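Skimis club forum > Student builds > Box pick task, two grippers, help

morkus_fan
ok so our group (Team Oltard) has the toy box task for October. two hand grippers, one person each, soft stuff and hard stuff mixed in. our demos are all over the place. 30 picks so far and the pouch ones are the worst. squeeze harder or approach slower??

tinpot
Slower. Always slower. And open wider before you go in.

kettle9
disagree, slow is how you end up with ten seconds of hovering in every demo. decide on the grab, go, close. we did 40 like that last term and the replay was much cleaner than our careful ones

tinpot
Your lot had wooden blocks though. Cloth isn't blocks, it folds away from you.

kettle9
fair. still think hovering is worse

LKauppinen
Leena Kauppinen here, I run the evening group. Both of you are half right. Fast to just above the item, then slow for the last bit. Go for the gathered part of the pouch, theres more to hold. And please stop changing the box layout mid set, Zaki's group did that and we had to bin 14 demos.

morkus_fan
oh. we have been changing the layout. between every pick

tinpot
lol

LKauppinen
Between sets is fine. Write it in the log.

morkus_fan
ok will do. pouch between the pads, rabbit and mushroom still in the box:

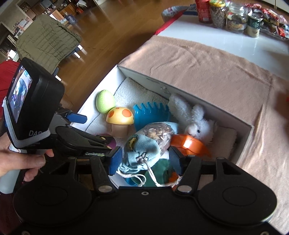 pip_r
When there's two of you on one box, who goes first?

LKauppinen
Whoever is nearer the item. The other one holds still until the first gripper is clear of the rim, then goes. Say "clear" out loud, it helps.

kettle9
we just took turns, odd picks me, even picks him. less talking

tinpot
Turns is daft if the item's on the wrong side, you end up reaching right across the other person.

kettle9
worked for us

morkus_fan
gonna try leenas way for the next 9 and see. will post the log tomorow if I can find the charger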